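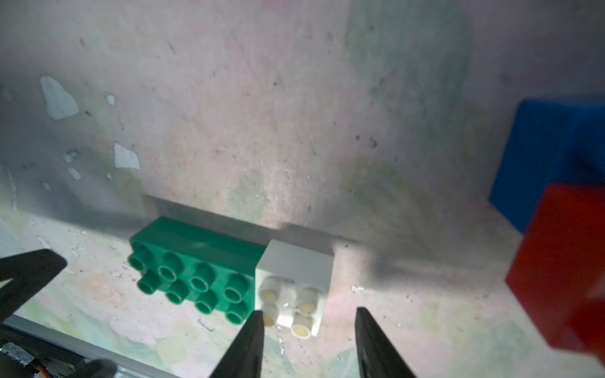
Green brick, white brick, side by side.

The Rokanwood Toy Library stocktake

Every May we close the doors, put the kettle on and find out what the neighbourhood has done to our toys. The results are in and, as usual, the marble run has come off worst. It went out in February with a full set of ramps and has come home as more of a marble suggestion.

The loose bricks are now sorted by colour in the tubs under the window. Felicidad Bañez did most of this over two evenings and would like it known that the tubs have lids, and that the lids have a purpose. Members may still borrow bricks by the tub. Please return them by the tub as well, and check behind the couch first.

Eleven jigsaws have been retired. If you have the missing corner of the lighthouse, we're past anger and would simply like it back.

Late fees stay at 35 cents a day, a figure set so long ago that it now costs us more to ask for it than we get. The ceiling is still 11 dollars, which one family on Després Street reaches every winter with what I can only call commitment.

The new shelving from Drakden arrived flat-packed, with instructions in which a cheerful little man does everything by himself. It took four of us and a borrowed mallet, and the top shelf has a slight lean to the left – heavy games on the right, please.

We reopen at 10 a.m. on the first Saturday after the long weekend. Bring your card, your overdue puzzles and some small change.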